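Plodholm, October. Esis, the repair and reuse workshop in Plodholm, opens its desktop computer service to small offices and schools. Until now the workshop accepted only machines from private owners.

The service is called Avau. A customer brings the old tower, and Esis checks the board, the processor, the memory and the drives before it gives a price. Most orders are finished in around 7 working days.

Each processor is taken out of its socket and inspected from both sides. The old thermal paste must be removed before a new layer is applied, also from the metal parts of the socket. The memory slots and the coin-cell battery are checked at the same stage. 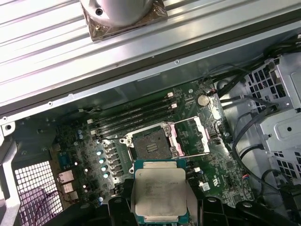

## What is included

- Inspection of processor, socket and memory slots
- Test of power supply and hard disk
- Cleaning of the case and the drive cage
- A written report of 2 pages

The price is 34 euros for each computer, parts not included. Towers are opened lying on the side, so that the graphics card, the cables and the drive bays can be reached from one place. 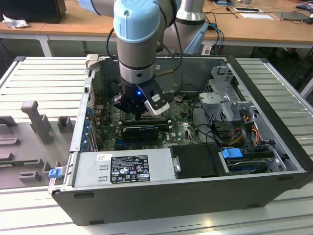 **Tracey Tindall**
*Head of Workshop, Esis*

"Many offices ask us if a computer of this age is worth the work. We prefer to open it first and answer after. Often the customer needs only one part."

Orders for more than 3 computers can be collected by Nghiêm, the delivery partner of Esis in Plodholm.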